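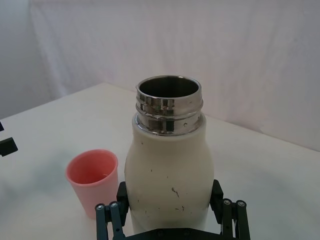

Stira measures how well machines do ordinary chores. We are a test lab, and we do not build or sell robots. Manufacturers and shop owners send us a task, we write a procedure for it, and we report the completion rate along with every failure. Drinkware is the category we are asked for most often. Gripping an insulated bottle by the body, one pad on each flank, is within reach of most arms we test. Working next to a pink plastic cup with only a narrow gap between the two is harder, and an open steel neck adds glare that many depth sensors handle poorly.

What we test

Our household set has 60 tasks, from clearing a table to folding a towel. The shop-floor set, Jumstead, is smaller and covers bin picking, fastening, labeling and wipe-down. Each task is run 600 times per machine before we publish a score. A run in which a person touches the machine or the object is scored as a failure.

Where things stand

No machine we have tested can be left alone with a kitchen. The best household result to date is 61 percent of runs completed, on a set of 6 tasks chosen by the manufacturer. Shop-floor results are better, mainly in cells where the parts arrive in a known position. Pouring, screwing on caps and handling wet fabric remain weak across all entries. Speed is reported separately and is usually well below that of a person doing the same job.

How we work

Unai Mateos started the lab and still signs each report. Procedures are kept in Skukau, our public task library, and may be used without charge if the version number is cited. Raw logs are stored in Jugah and released to the client on request. Used objects stay in the test set, scuffs included, until they leak or crack.

Clients may withdraw a machine before testing starts. Once the first run is logged, the result is published.

Page last revised Oct 20, 2021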